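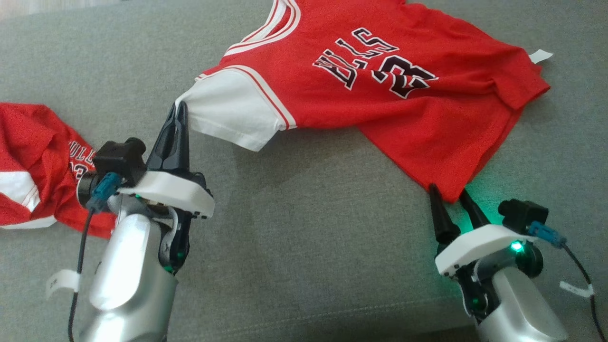

Two-arm hold on a printed T-shirt: left arm at the sleeve, right arm at the hem.

Handout 7: Handling rules for garment work
Course notes, Amirul Latuheru

These rules apply to every two-arm session with clothing, on the Barance bench or on household furniture. Read them before you book arm time.

1. Clear the contact area. Other garments may stay on the surface, but the one being handled needs open fabric on at least one side.

2. Grip at an edge. Sleeve ends, hems and cuffs are fine. Do not close the fingers on printed lettering – repeated pinching cracks the ink, and a cracked print changes how the cloth folds.

3. Take up slack with one arm at a time. The second arm holds still until the first has stopped. Most of the torn seams in our log came from both arms pulling at once.

4. Check cable slack at both wrists before the first grasp and again after any change of pose.

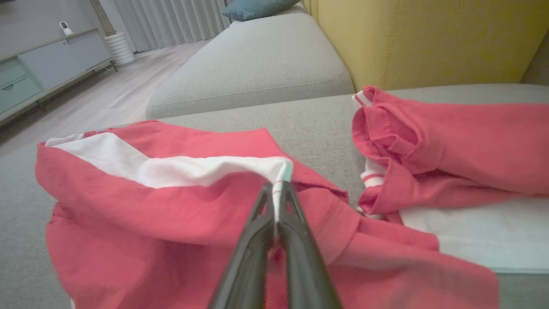 5. Watch the tension line. When cloth stands up in a ridge from the fingertips, the arm has gone far enough. Pulling further stretches the trim, and ribbed trim does not recover well.

6. Log every drop, including the ones you caught by hand. Last term's log had 297 grasps and 19 drops, and almost 7 percent of the grasps had no location written down. Those entries could not be used.

7. Stop means stop. Anyone in the room may call it. The operator releases the controls first and asks why afterward.

For the July assignment, pick one rule and write a page on how you would check it from the log alone. Rule 3 is harder than it looks.

Related items
Handout 6: Reading the Hamada grip chart
Handout 8: Retell log format
Baltel lab booking rules

Last updated: July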